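Bonum Bellska Table -- Set-Up Guide
Section 3: Leveling, Checking and Looking After the White Top

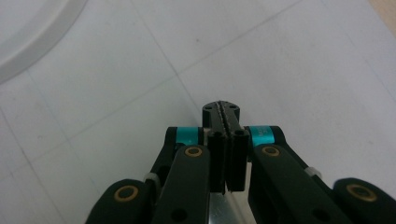

One reader of the earlier guide wrote back that a white top is a poor choice for any table that gets used, that every scuff shows by the end of the first week, and that no amount of wiping brings it back to how it looked in the catalog. We would put it less strongly. White does show marks, and a gray top hides them, but a mark you can see is a mark you can clean while it is still fresh.

Before you start

You need a spirit level, a soft cloth, a sheet of plain paper and the hex key from the parts bag. The frame should already be bolted together as described in Section 2, with the bolts snug and not fully tightened. If you tightened them all the way, loosen each one by half a turn before you go on.

The carton says the table can be leveled in minutes. It can, on a flat floor. Few floors are flat, so leave yourself more time than that.

CAUTION: Have 2 people move the table. Lift it by the frame and never by the edge of the top.

3.1 Leveling the top

1. Put the table where it is going to stay. A table leveled in one spot and pushed to another has to be leveled again.

2. Screw all the feet fully in.

3. Lay the spirit level along the long side of the top. Turn the foot at the low end outward until the bubble is centered.

4. Repeat across the short side, then corner to corner.

5. Go back to the long side and check it again. It will usually have moved a little.

6. Press down on each corner with the flat of your hand. If the table rocks, one foot is off the floor. Slide the sheet of paper under each foot to find it. Turn that foot outward until it grips the paper.

7. Tighten the frame bolts, working diagonally, and repeat step 6.

Note: With the feet fully in, the top stands 740 mm above the floor. Adjusting the feet raises it, so measure again after leveling if the table has to line up with a desk or a shelf.

Note: Some people use a phone in place of a spirit level. Try laying the phone down, reading it, turning it end for end and reading it again. If the two readings disagree, find a real level.

3.2 Checking the surface

1. Wipe the top with a damp cloth and dry it. Packing dust is gritty, and you don't want to drag anything across it.

2. Turn off the ceiling light and set a lamp low at one side. Dents and ridges that are invisible from above will throw a shadow.

3. Look along the edges, where shipping damage is most common.

4. Write down what you find before you put the table to work. A claim made later comes down to your word against the carrier's, and the carrier has more practice at it.

3.3 Daily use

The sales sheet calls the surface scratch-resistant. Read that as resistant to some scratches. It stands up to paper, mugs and keyboards. It does less well against metal corners and anything dragged across it under load.

Lift things onto the top and lift them off again. If something with a hard base is going to sit in one place, put a felt or rubber pad under it first. Getum pads are sold for this table, but any pad that doesn't leave color behind will do. Test a rubber one on the underside of the top for a few days, as dark rubber can stain white.

CAUTION: The load limit is 102 kg, spread evenly. It does not apply to a single point in the middle of the top, and it doesn't cover anybody standing on the table to change a bulb.

3.4 Cleaning

1. Start with water and a drop of dish soap. Most marks come off at this stage, whatever the label on the spray bottle says.

2. For pencil and dark rubs, use a clean white eraser, lightly.

3. For ink or grease, put a little Twal cleaner on the cloth and leave it for roughly 3 minutes on the mark. Wipe with water and dry.

4. If the mark is still there, do step 3 once more and then stop. Rubbing harder leaves a shiny patch -- and the patch is permanent.

Do not use scouring powder, steel wool or melamine sponges. The sponges are advertised as gentle, but they work by abrasion, and on a matte white surface you will see where you used one as soon as the light comes from the side.

3.5 Sunlight

We have been told by the coating supplier that the white will not yellow. We left one top beside a south window from July until the following spring, with a box sitting on part of it. When the box came off there was a faint outline. Move things around now and then, or pull the blind.

Check the feet again after the first month of use. Section 4 covers the cable tray.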